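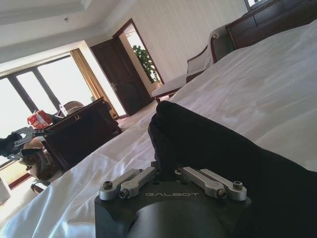

The bed in 416, with my packing on it. Desk and armchair behind.

From: Meirion Price
To: the Drerkholm walkers list
Subject: Re: What are people bringing, and is there anywhere to put it

Kyu-ri Ham wrote:
> Has anybody stayed in the Warport before? The booking page says
> "generous surfaces" and I would like to know what that means before
> I pack for seven nights. Also Lakmal says there is no closet, which I
> refuse to believe. Also is it worth bringing an iron?
>
> Kyu-ri

Kyu-ri,

I got in a day early, so I can report. The generous surface is the bed. There is a desk too, dark wood with a shine on it and a little gold emblem on the front, the kind of desk at which you'd expect to be refused a loan. I've tried writing postcards at it and they all came out sounding like memos.

Lakmal is wrong about the closet. It's in the hall behind a panel you have to push twice. It holds two coats if the coats are friends.

So everything gets folded on the bed. My method, such as it is: black things in one heap, then whatever is left, then a sit-down in the armchair to think it over. The armchair has white cushions and I would keep your walking pants well away from it. Same goes for the sheet. I had it looking fairly smart this morning and then I put one black thing down on it, and now it looks like I've been wrestling someone.

Iron: no. There's one at the front desk and you sign for it in a book. Dae-han signed for it at breakfast and hasn't been seen since.

What I'd bring instead is something to clip the curtain shut. It's a handsome gold thing but the windows go all the way down to the floor, and the sun comes in at an hour I had only heard about. I used the clips off my Kollix map case. They hold, more or less, until you roll over and the draft gets them.

On the question of weight, which Yaowalak raised and then went quiet on: the Saturday van takes one bag each, and the driver (Wang, same as last July) lifts every one of them and makes a face. Almost 2000 feet of climbing on the first day, so he isn't the only one who'll be making it. I've taken out the second sweater and put it back in. I expect to do that again tonight.

If you want the quiet side of the building, ask for it when you check in and don't mention me. I asked for an extra hook for the bathroom door and it has become a bit of a thing.

Would whoever has my good flashlight please pack that too.

Meirion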